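Household Starter Boxes, Kenton: progress report for the February period
Prepared for Gregor Imrie, Plistska Fund, by Pin-yu Ng, project coordinator
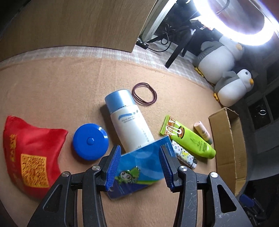 In this period the main work was sorting the donated small items, which was the part of the plan where we were most behind in the last report. We have changed the way we do it. Before, the items went directly from the bags to the shelves and we looked at them only when a box was being packed. Now each bag is opened on a table covered with a cloth and everything is spread out before any decision is made. It is slower in the first minutes, but then the mixed character of the donations becomes clear at once: a large white bottle with a light-blue cap, a blue card or packet with a cartoon character and a coil of thin dark-purple bands or cord can be lying in the same group, and all three must go to different places. The peach-coloured cloth is a good background for this, as small dark things do not get lost on it.

What we agreed to do

In the grant letter we promised to prepare boxes for households moving into the flats at El-Sayed Court, to keep a written record of what goes in and out of the store, and to reduce the amount of donated goods we have to throw away. The target for the whole grant is 900 sorted items. We also promised to have 4 sorting tables in use by the end of the second period.

What was done

All four tables are now standing. Two of them are in the front room and two in the back room, near the window. The back room has better light until 3 pm, and after that we prefer to work in front. The tables were delivered by Stultberg one week later than they wrote in the order, but they did not charge us for the delivery.

The record book was started. At first every helper wrote in it in their own style, and when I tried to put the pages together I could not understand several of them. I made a simple sheet with fixed headings: what it is, condition, complete or not complete, where it goes. People fill it in more willingly than the book, and I can copy it to the computer the same evening.

Twelve boxes were packed and given out. The families received them at the flats, and in two cases the box was brought back the next day with a request to exchange something. In one there was no tin opener, and in the other we had put things for a baby although the children are already at school. Both mistakes came from the old list. The new list has a line for the ages of the children.

Bottles and packets

These need more of our time than we planned. We had to decide which bottles we can give further and which not. Our rule is now that a bottle must be closed, the label must be readable, and the contents must be clear from the label. If one of these is missing, we do not put it in a box. Opened cleaning products that are still good are used by us for washing the shelves. Anything which looks like medicine or food supplement goes to a separate tray and is never packed. I take this tray to the pharmacy on Plistska Road, where they accept such things.

Flat packets and cards were earlier kept in the same crate as paper goods, and they became bent. They have their own drawer now.

Bands, cords and other small things

I did not expect to write about this in a report, but it was a real difficulty. Elastic bands, cords and ribbons arrive in almost every bag, and when they are put together in one box they tangle and then they cannot be used. We coil each one separately and hang the larger ones on hooks. The hooks were bought from the materials budget, and the receipt is attached with the others.

Difficulties

The store is damp along the outside wall. We moved the lowest shelf away from it, but the landlord has not yet answered my letter about repair. If there is no answer before the next report, I would like to ask your advice on how to proceed.

We also have too few people in the mornings. The afternoon group is full and works well together, but donations are mostly brought before noon and they wait in the corridor.

Money

The spending is inside the plan. The line for transport is lower than expected and the line for storage is a little higher. I ask for your permission to move the difference from one to the other. No other change is needed.

Next period

We will continue with the packing for El-Sayed Court and begin with the kitchen goods, which are still in the closed bags from the Kenton collection. I will also write short instructions for the sorting tables, so that a new person can begin without waiting for me. I will send you the draft before it is printed.

Pin-yu Ng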